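The Catchall Tray, Sorted

Last updated: Monday, January 9, 2012

Most homes have one flat container near the door or on a side table where small things land. It is seldom bought for the purpose. It fills at a steady rate, is emptied under pressure before guests arrive, and fills again. Professional organizers call it a catchall, and opinion in the trade divides on whether it should exist.

Luana Cordeiro, who runs the household storage practice Handar, holds that it should. Her argument is one of volume. A tray with a raised rim limits the amount of loose material to what the rim will contain. A bare tabletop has no such limit, and a drawer has one but hides it. In the homes she surveys, the tray is usually the only storage that its owner looks at every day.

Her method has two passes. The first sorts by how often a thing is handled, and the second by whether it can be damaged by its neighbors. Both are done with the tray where it normally stands. Carrying it to the kitchen counter, she says, produces a tidy tray and a cluttered counter.

The first pass is quick. Items used daily stay. Items used weekly go to the room where they are used. Anything left is either trash or has no home, and the second group needs a decision before the tray goes back into service. Wrappers and empty bags are removed at this stage, though a bag should be opened and checked first. Cordeiro has recovered earrings, a spare car key and a 20 dollar bill from bags that clients had described as empty.

Remote controls are the hardest category. A television remote has an obvious place. The small remotes supplied with lamps, fans and strings of lights do not, and they are often the only means of reaching the timer or dimmer settings. Lose one and the lamp may still work from its switch, but at whatever level it was last set.
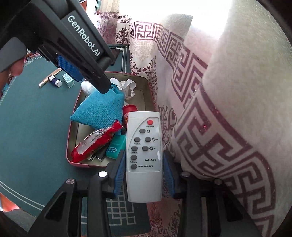 A light remote with 15, 30 and 60 minute timer buttons and brightness steps of 100, 50 and 10 percent is typical of the type. Few carry the name of the lamp they belong to. A model number such as WA-A01 is some help if the lamp's box was kept, and very little if it was not. Cordeiro writes the room and the lamp on a strip of masking tape and puts it on the back, clear of the battery door. Where the remote will be used in the dark, she stores it at the bedside and takes it out of the tray permanently.

Flat remotes should be stored on edge or face up with nothing on top. A button held down by a heavier object can drain the cell, and the fault is then blamed on the lamp. Emerson Dantas, who repairs small appliances at the Andrade workshop, replaces the battery first on every light that comes in with its remote. In April he logged 10 such lights. Six needed nothing else.

The second pass concerns soft and rigid items. Drawstring pouches are useful in a tray, since they gather small parts that would otherwise work down to the bottom, but they take up more room than their contents require. A pouch that is mostly air should be flattened or exchanged for a smaller one. Cylindrical containers belong against a side wall, where they cannot roll. Dental floss, lip balm and other pocket-size toiletries can stay if they are used at that spot - otherwise they go back to the bathroom.

Dividers are a matter of taste. Simone Holanda, who designs desk accessories for Skovari, advises against fixed ones in anything under 2 inches deep. The compartments are always the wrong size for the next object, and the owner starts stacking across them. She prefers one loose box inside the tray, placed at the back, with the front left open for things in transit.

The surface under the tray also deserves attention. Felt and other napped cloths hold a tray in place well but collect grit beneath it, and the grit wears the nap when the tray is pushed aside. Lift it, and brush under it when the tray is emptied. On polished wood, a thin cork pad gives the same grip.

Cordeiro schedules the full sort monthly and a wrapper check once a week. The monthly sort takes longer the first time, mainly on account of the remotes.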